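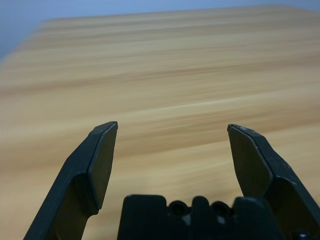

An empty work surface. Wipe it down before any dried herb is opened.

Drying and storing herbs for tea and sachets: workshop notes

Updated May 23, 2024

These notes cover cutting, drying, stripping and jarring of the common soft and woody herbs: lemon balm, chamomile, mint, thyme, sage and lavender. They assume a kitchen of ordinary size and no dedicated drying room. Amounts are by weight wherever weight matters, and a scale that reads to one gram is enough.

Cutting

Cut in the morning after the dew has gone and before the leaves warm up. Mint and lemon balm are best taken just before the flower buds open. Chamomile is picked as open heads, with the petals level or slightly raised. Petals that have folded back toward the stem mean the head is past its best and will shed when dry.

Use bypass pruners or sharp scissors. A dull blade crushes the stem, and the crushed section browns first. Leave at least a third of the plant standing. Lavender is cut above the leafy growth and never into bare wood.

Do not take heavy cuts from perennial thyme or sage after September in cold areas. A few sprigs for the kitchen will do no harm.

Washing

Wash only what is dusty or splashed with soil. Dip, shake, and spin in a salad spinner, then lay on a cotton towel until the surface water is gone. Chamomile heads should not be washed at all - they hold water in the center and mold from the inside.

Drying on screens

Set screens where air can reach both faces. Window screen stapled to a frame works, provided the mesh is fiberglass or stainless steel. Lay the leaves in a single layer and turn them once a day. Keep them out of direct sun, which bleaches the color and drives off scent.

Soft leaves are usually ready in 5 days in a dry room. Woody herbs can go longer without harm. If leaves are still limp after a week, the room is too damp and the batch should be finished in a dehydrator at 95 degrees Fahrenheit.

Drying in bundles

Bundles suit lavender, sage and thyme. Keep each bundle no thicker than a thumb at the tie. Stems shrink as they dry, so a rubber band holds better than string. Hang the bundles heads down with a hand's width between them.

The Sirum folding rack has three tiers and takes both screens and hooks. The lower tier dries slowest, so move its contents up when the top is emptied. The Avard rack is cheaper and holds less, and its hooks bend under a full bundle of sage. Either one folds flat for storage.

Testing for dryness

A leaf should break cleanly when bent. A stem should snap. Chamomile is the difficult one: pull a head apart and press the yellow center between two fingers. Any give means more time.

For a check on a full batch, seal a handful in a small jar overnight. Fog on the glass, or leaves that have gone soft again, means the batch goes back on the screen. 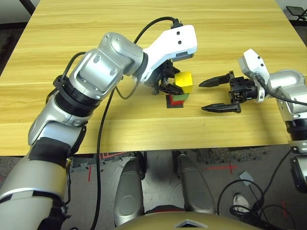
Light-colored table, colored blocks in a small stack near the center.

Stripping

Hold the stem at the tip and run the fingers toward the base. Work over a tray with a raised rim. Keep leaves as whole as possible and crumble them only when the tea is made. Thyme sheds small woody bits, which come out with a coarse sieve.

Lavender buds are rolled off between the palms. Wear a dust mask for large amounts of sage - the fine hairs irritate the throat.

Jars and labels

Use glass with a tight lid. The 812 jar from Jurić has a wide mouth and a replaceable gasket, and a full one holds enough lemon balm to last most households a winter. Fill to the shoulder. Write the herb, the part used and the cutting date on the label, and put the label on the glass. Lids get swapped.

Store below 70 degrees Fahrenheit in a closed cupboard away from the stove. Leaves keep for one year, flowers a little less. Scent is the test: crush a pinch, and if it smells of hay, compost the jar.

Sachets

For a pillow sachet, mix 3 parts lavender buds, 2 parts lemon balm and one part chamomile by weight. Fill a cotton bag two-thirds full and sew or tie it shut. Trirnunano muslin is woven closely enough to hold lavender dust; cheaper muslin needs a second layer. Squeeze the bag now and then to refresh the scent, and replace the filling when squeezing no longer helps.

Cleaning up

Brush screens dry, then wash in hot water with a little dish soap. Rinse well and stand them on edge. Plant resin on scissors comes off with rubbing alcohol on a rag. Oil the pivot afterward.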